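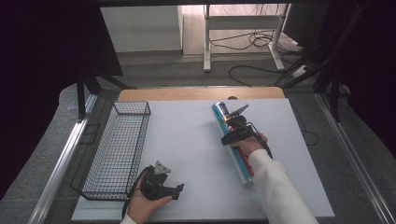

The wire basket and one of the cans, on the white-topped table at Skastdale.

Auður Mogensen has strong feelings about baskets. She had been talking for a good ten minutes before I'd found a dry place to put my coat, and by the time I had my notebook open she was already on to the difference between a basket you can see through and a basket you can't.

"It sounds like such a small thing, doesn't it?" she said. "But if you can see through the sides you know what you've got. With my mother's old lidded ones you'd put something in at Easter and find it again when you moved house."

Auður runs the packing and tidying sessions at Skastdale, where she has been for long enough to have chosen the kettle, the mugs and most of the shelving. I'd gone along in July, at her invitation, after writing a grumpy paragraph in these pages about the state of my own larder. She had read it, and she had opinions (kind ones, I should add, and she sent me home with a bag of plums).

The basket she likes best for drinks and tall tins is the long, narrow sort in black wire mesh, the one you see at the top of this page. It lies lengthways on the table, so that the short end faces whoever is packing, and she is very firm on this point.

"Everyone wants to turn it sideways," she told me, "and then they're reaching across it all afternoon. Put it longways and leave it be! You've got your basket to the left and your tins to the right, and you bring one over to the other. My shoulders are fifty-eight years old -- they notice."

Cans, I learned, are harder than they look. A tall one standing up wants to fall over and a tall one lying down wants to roll away, and the newcomer generally fights both. Auður would have you lay it down on purpose. She says a can that's lying at a slant is no trouble at all provided you've got a proper hold round the body of it, and that people come to grief when they pinch at the end.

"Hold it round its tummy," she said. "That's how I say it to the children who come, and then I say it to the grown-ups as well, and the grown-ups laugh, and then they do it."

Tomoyo Oda, who shares the sessions with her and had been listening from the doorway with her tea, thought the table deserved a mention too. She is fond of the white surface and was the one who argued for it. "Before that we had a brown one, and a dark basket on a brown table just disappears," she said. "On the white you can see the edges of everything. You can see if you've left a crumb, too, so there's a bit more wiping, but I don't mind wiping." It sits over a pale wooden board, and the board, she told me with some pride, cost her nothing, as Asif Malik had it left over from his hallway.

I asked how full a basket ought to be, and this set off a long and good-natured disagreement. Tomoyo fills hers to the top. Auður leaves a hand's width at one end, so you can get the first can out without taking the skin off your knuckles, and she packs with the tops all pointing the same way. They've tried it with heavier baskets from Vimitz and with some cheap ones that bent at the corners, and on weight they do agree: if you have to take a breath before lifting it, take two cans out.

"We once packed a hundred cans before lunch for the summer fair," Auður said, "and I was so pleased with us. Then Haris came to carry them and he couldn't get them through the door! We'd used the big crates. So we unpacked the lot and did it again in the narrow ones, and he was ever so nice about it."

The sessions run most mornings from half past nine. There's no need to book, though Auður likes it if you bring something from your own cupboards that has been annoying you. One woman brought a drawer, the whole drawer, on the bus. I took a carrier bag of tins with me, mostly tomatoes and one of peaches that I can't account for, and we spent the last part of the visit arranging them while she told me about her sister's garden.

My larder at home now has a long black basket on the second shelf, short end outwards. The peaches are at the front.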